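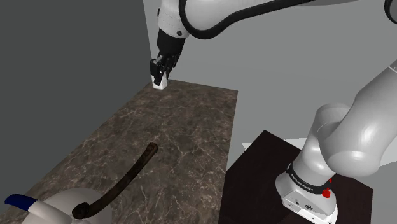
4. Surface Pattern and the Decision to Wipe

4.1 What counts as a dirty table

The wiping diaries collected in Dodgate and Wetidham were meant to tell us how often people clean the table they eat from. They told us a fair amount about how often people look at it. In all, 543 households kept a diary through October, and between them they logged 3,539 wipes. A wipe, for our purposes, was any pass over the tabletop with a cloth, sponge, or paper towel. We had to amend this in the second week to exclude sleeves, which had been reported by enough people to cause concern among the coders and some recognition among the authors.

Each entry asked for the time, the tool, and the reason. The reason field was left open, and we are glad of it, even though it made the coding slow. Of the 3,539 wipes, 1,162 were put down to something the person had seen: a ring, a smear, a scattering of crumbs, jam. The rest were put down to habit, to a meal having ended, to someone coming over, or to the phone call having gone on a long time. Several entries read, in full, "it was there." We coded these as habit.

A wipe that begins with seeing something depends on there being something to see, and this is where the pattern of the surface comes in. A plain white laminate top reports every crumb of toast to the whole room. A heavily patterned one keeps its own counsel. Households with plain tops entered more "seen" wipes than households with patterned tops, and the gap held when we set aside homes with children under five, whose tables obey other laws.

4.2 Veins, specks, and camouflage

We sorted tabletops into four groups: plain, speckled, grained, and veined. The sorting was done by two coders working from written descriptions supplied by the households. They agreed on most tops and argued pleasantly over the rest. The chief source of argument was the word "marbled," used by respondents for real marble, for printed laminate, for a vinyl cloth, and in one Dodgate home for a plain table that had been ironed on.

The veined group is the most interesting of the four and the hardest to keep clean in any sense that would satisfy a visitor. The dark brown marble in Figure 2, crossed by thin, branching white and beige veins, is the kind of pattern we have in mind. A crumb of white bread on a ground like this has two possible careers. If it lands on open brown, it is seen at once and dealt with. If it lands on a vein, it may stay until the household moves. Flour does better still, as it can settle along a vein and pass for geology.

Speckled tops hide small things everywhere and large things nowhere. Grained tops hide things laid along the grain, such as noodles, and give away everything else. Veined tops hide things in patches, and households seem to learn where the patches are. Eleven of the veined-top diaries mention a particular spot that is "always worse than it looks." One Wetidham respondent checks hers by laying her forearm along it before sitting down, a method we found sound in principle and did not adopt.

Color mattered too, though less than we had planned for. We had written two pages on color for the original proposal and were fond of them. Dark tops drew more complaints about dust and water marks, light tops more complaints about coffee and tomato. Added up, the complaints came out close to even, and the two pages have been cut.

4.3 The Felo card task

Diaries record what people do at their own tables, where they know the terrain. To see how pattern works on strangers' tables, we invited a subset of diary keepers to a card task. Each card was a flat print of a tabletop with real crumbs placed on it, drawn from a sieved batch of Felo crackers, which break into more even pieces than anything else sold in Dodgate. Participants had 90 seconds per card to say whether they would eat at that table, wipe it first, or go somewhere else.

The "go somewhere else" option was added as a joke during piloting and turned out to be the most informative of the three. It was hardly touched for plain cards, even very crumby ones. It was chosen far more readily for veined cards, including two that carried no crumbs of any kind. When asked, participants said they did not trust the table. A plain dirty surface, it seems, is a known quantity, and people will forgive it with a cloth. A patterned one puts them on their guard.

This sits awkwardly beside the diary results. At home, people with veined tops wipe less for cause and appear content. Faced with somebody else's veined top, the same people grow suspicious of a clean one. We do not think these findings conflict. Most of us extend to our own kitchens a kind of credit that we would never offer to a neighbor's.

The Hsu index of perceived cleanliness, which we gave at the end of the session, picked up the same split. Ratings of one's own table bore little relation to the number of wipes logged for it. Ratings of the printed cards followed pattern first and crumbs a distant second. We had expected the order to be the other way around, and reran the analysis on the assumption that somebody had swapped the columns. The columns were fine.

4.4 Some cautions

The diaries are self-reports, and a person who has agreed to write down every wipe will probably wipe more than one who has not. A few respondents told us so in the margins, with some bitterness. Entries were also heavier in the first week than in the last, and we cannot say whether the wiping fell off or only the writing.

The printed cards have a fault that no amount of care could remove: they are flat and dry. A good deal of what people hold against a tabletop is learned by touch, and stickiness in particular leaves almost no trace in a print. Participants tried anyway. Many cards had to be replaced after being rubbed with a thumb.

We should also say that people choose their tables. A household that minds crumbs may buy a plain top so as to catch them, or a veined one so as to be left in peace, and the diaries cannot separate the two. We asked about this in the closing questionnaire. The most common answer was that the table had come with the house, followed by the answer that it had been on sale — neither of which suggests a long inner struggle over pattern.

Last, the two towns differ in their water. Wetidham's is hard, and dried drops leave a pale ring that shows badly on dark stone and hardly at all on a white top. Rings of this sort were logged as "seen" wipes in both towns, but the Wetidham entries include a good number in which the same ring was wiped on consecutive evenings. We have counted each attempt. Section 5 takes up cloths, including the question of how many of these wipes left the table in a worse state than they found it.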